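Canning tomato sauce for the first time, do I really need to add lemon juice?

Home Kitchen Help > Preserving and Storage
Posted September 2024

Ga-eun Kang

Hello everyone. I moved to Fevbridge in June and the house came with a garden where the former owner had planted tomatoes everywhere. I did not plant anything, I only watered, and now I have much more than we can eat. My neighbor gave me her old canning pot and a box of jars, and I want to make plain tomato sauce for the winter.

My problem is that I read different instructions and they do not agree. In the country where I grew up, my aunt made tomato sauce every year without any lemon. She filled the hot sauce into hot jars, turned them upside down on a towel and that was all. We ate it until spring and I do not remember that a person got sick. But the recipes I find here all say to put bottled lemon juice or citric acid in each jar, and then to boil the jars for a long time.

I would like to understand three things. Is the lemon truly necessary, if the tomatoes are already sour? Will the sauce taste like lemon? And can I use fresh lemons, which I also have? I do not know the variety of my tomatoes. Some plants give big round ones and some give small long ones with thick flesh. I would mix them.

I also do not have a pressure canner, only the big pot with the rack inside. Please write simply if you can, because I learned cooking words in another language and I sometimes confuse "canning", "bottling" and "preserving". Thank you for your patience.

Ruairí Brophy

Welcome to the site. I will try to answer in the order you asked. English is my second language at home too, so I will keep my sentences short.

Yes, please add the acid. A tomato tastes sour to us, but the taste is not a good measure. Sugar hides the acid, so a sweet tomato and a sharp tomato can be closer than you think, and the opposite also happens. What matters is the pH. For boiling in a normal pot, the food must stay at 4.6 or lower, and tomatoes sit very near this line. Some are under it and some are over it. It changes with the variety, with the ripeness, and also if the plant was sick or dead from frost when you picked the fruit. You cannot see this from outside.

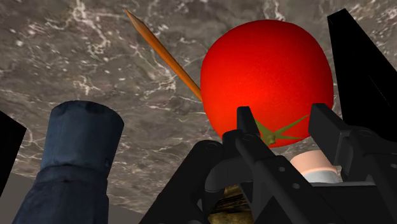 Ga-eun wrote back to ask whether it would be safer to choose only the less ripe tomatoes and leave the lemon out. I would not do this. Less ripe fruit usually has more acid, but you would still be guessing, and the sauce will be thin and not so nice. Use ripe, firm tomatoes and add the acid to every jar. Leave out any with rot or mold, and do not use fruit from dead plants, even if it looks good.

The amounts I use are these:

Pint jar: 1 tablespoon of bottled lemon juice, or 1/4 teaspoon of citric acid
Quart jar: 2 tablespoons of bottled lemon juice, or 1/2 teaspoon of citric acid

Put it directly in the jar before the sauce goes in. If you stir it into the big pot, you do not know how much each jar receives.

Fresh lemons are wonderful for many things, but for this job please use the bottled juice. The bottled one has a controlled acid level and the fresh one changes from lemon to lemon. Keep your fresh lemons for a cake.

About the taste: with lemon juice you may notice it a little in a pint of plain sauce. With citric acid I notice almost nothing. If it is too sharp, put a small spoon of sugar when you open the jar and heat it. Do not make the acid less.

Your aunt's method was common in my family also. The jars seal, it is true, but a seal only tells you that air is not coming in. The danger with low acid food is botulism, and this one likes to live without air. It can be in a jar which looks and smells completely normal. Many people had luck for many years. I prefer not to need it.

The boiling time depends on the size of the jar and how high above the sea you live. For plain sauce, up to 1000 feet, it is 35 minutes for pints and 40 minutes for quarts. Start to count only when the water is fully boiling, with the jars covered by at least one inch of water. If you live higher, you must add minutes, so look at a current tested table for your altitude.

One more important thing — do not add onion, garlic, peppers or oil to this recipe. These lower the acidity or change how the heat moves in the jar. Dried basil or salt is fine. I cook the garlic when I open the sauce, and my wife says it tastes fresher this way.

Tanell

just freeze it. I have 42 bags of sauce in my chest freezer and never used a jar in my life. cool it, bag it, lay the bags flat. no lemon needed, garlic is ok, everything is ok. only bad if power goes out

Lyimo

I agree with Ruairí about the bottled juice. I want to add something about the jars, as Ga-eun said they are old ones from a neighbor.

Pass your finger slowly around the top edge of each jar. If you feel a chip, even a very small one, do not can with it. The metal rings you can use again if they are not rusty or bent, but the flat lids must be new each time. In Skostenlow the hardware store sells only the lids, without the rings, and it is cheaper.

Leave 1/2 inch of empty space at the top. After boiling, turn off the heat, take off the pot cover and wait five minutes before you lift the jars. Then let them stand for a day without touching the rings. Press the middle of each lid. If it moves up and down, the jar did not seal, so put it in the fridge and eat it that week.

For the skins, I cut a small cross, put the tomatoes one minute in boiling water and then in cold water. With a food mill you can skip this step, and it takes out the seeds too.

Ga-eun Kang

Thank you to everybody. I bought citric acid this morning and new lids. I will make 4 pint jars first with plain sauce, and freeze a part with garlic as Tanell says. Is it normal that the sauce must cook so long before it becomes thick? Mine is on the stove since lunch and it still runs from the spoon like soup.

Ruairí Brophy

Yes, very normal, especially with the big round ones, they hold a lot of water. Use your widest pot and leave the cover off. Next time put more of the long ones in the mix.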